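Diterstead Guest House
Housekeeping and Linen Meeting
Minutes, 27 March 2020

Present: housekeeping lead, laundry, front desk, purchasing.
Apologies: maintenance.

1. Minutes of the last meeting
Accepted with one correction. Item 4 should read "pillow protectors," not "pillowcases."

2. Laundry contract
Tang has confirmed the current rate until October. Bedspreads stay on the separate docket because they are priced per piece. Laundry reported 2 dockets returned without a signature. Front desk to sign at the door from now on.

3. Linen budget
1,000 remains in the linen line for the year. Purchasing asked that no orders be placed with Wato before the stock count is entered. Agreed.

4. Room turnaround
Target stays at 45 minutes per double room. Stripping and making the bed takes up most of that time. Laundry asked that bedspreads be folded, pattern side in, before they go in the cart. Agreed.

5. Bedspreads and knitted items

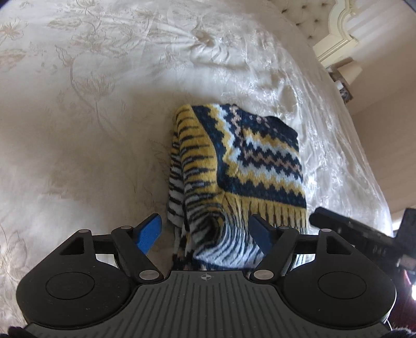
Bedspreads in the Prisitz rooms are to be smoothed from the center out to the sides, then pulled straight at the foot. No ironing on the bed. Satin damask shows every ridge when the light catches it, and the long creases running across the ivory one are the kind to be worked out before a room is passed. Knitted pieces are not to be left on top during this step. Fringe such as the yellow and navy tassels on the folded knit can catch on the weave. Fold knits with the fringe inside and place them on the shelf. Laundry will not take knitwear in the same bag as satin.

Housekeeping asked whether the plain cotton covers could be used in these rooms instead. Left open. Purchasing to get a price.

6. Storage
Shelf 9 in the linen room is to be cleared for spare bedspreads. Blankets move to the lower cupboard. Labels to be replaced at the same time.

7. Any other business
Front desk needs a new key for the linen room. Passed to maintenance.

Actions
Front desk: sign all laundry dockets.
Purchasing: price for cotton covers; enter stock count.
Housekeeping: clear shelf 9, new labels.
Maintenance: linen room key.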